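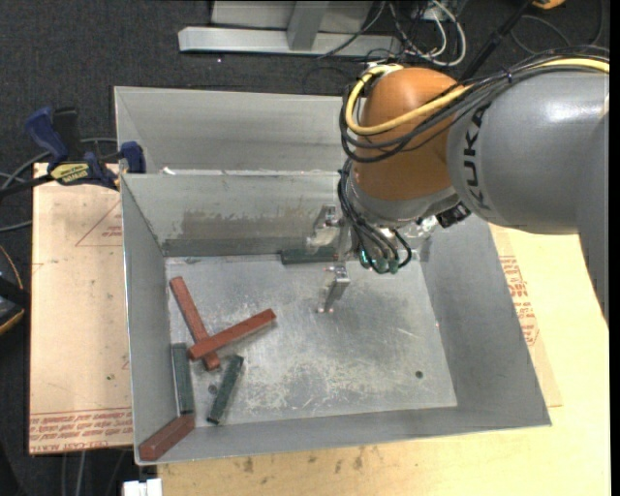
Unit 4: Bulk Containers and Loose Parts
Materials Handling, Bovdale evening course
Instructor: Ida Bauerfeind

Reading before class: Lecomte workbook, pages 15 to 31.

4.1 Sheet-metal bins

Most shops store small and medium parts in open bins. A bin with walls that slope outward is easier to reach into than one with straight walls, and parts near the edge tend to slide back toward the middle. The drawback is floor space. A sloped bin takes up more room at the top than at the bottom, so measure the rim when you plan a rack.

Bare metal floors scratch. Scuffs and stains on the inside are normal wear and are not a reason to take a bin out of use. Bent rims, split corners and sharp burrs are. Small holes in the floor are fine for large blocks and bars but wrong for screws, pins and anything else that can drop through.

4.2 How bars and blocks lie

Rectangular bars dropped into a bin do not line up. Expect these cases:

Flat and clear: the bar rests on the floor with space on both sides.
Crossed: one bar lies over another. Take the top one first.
Against a wall: one long side is hard to get at.
In a corner: two sides are close to metal, and the bar may need to be moved before it can be lifted.

Color coding helps with sorting but says nothing about the order of picking. If red and green parts share a bin, pick by position and sort afterward.

4.3 Exercise

Work in pairs with one Brorix bin and 16 mixed blocks. Tip the blocks in, sketch the pile from above, and number the blocks in the order you would remove them. Then empty the bin in that order and mark any block that shifted before its turn.

Bring the sketch to the next class. Work gloves are in the Drendo cabinet, room 988.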